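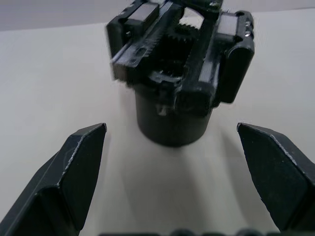
Posted in: Grippers & End Effectors > Support > Open tickets

Subject: Kekell gripper kit, jaws do not meet in the middle after reassembly

Hello,

I bought two of the Kekell rack-and-pinion grippers through Ravilitz in September. Both are in use at our small workshop. One of them has now a problem and I would be thankful for your advice.

After I changed the grey pads, the jaws close off-centre. The left jaw arrives first and the right one stays behind by one tooth, I think. The motor then pulls more current and the controller gives error 58. It happened after 2,592 cycles according to the counter, but the first 400 or so were with the old pads and there was no error.

What I tried already:
- loosened the screws on the right jaw and tightened them again, no change
- homed the gripper from fully open, the error comes back on the second close
- swapped the cable with the good unit, the good unit works with both cables

Huguette Coste

Reply from Philomena Abubakari, Kekell support

Dear Huguette, it sounds like one rack is engaged a tooth too early. Please switch off the power, slide both racks out until they are free of the pinion, and push them in together — both must touch the gear at the same moment. Do not use grease on the teeth. Then run "home" and "zero" again.

Huguette Coste

Thank you, this was the mistake. I did it two times, the first time I was again one tooth wrong. Now it closes in the centre and error 58 did not return in 1,271 cycles. One remark for the manual: page with the pads does not say that the racks can slip when the jaw is off. Please add it.

Status: solved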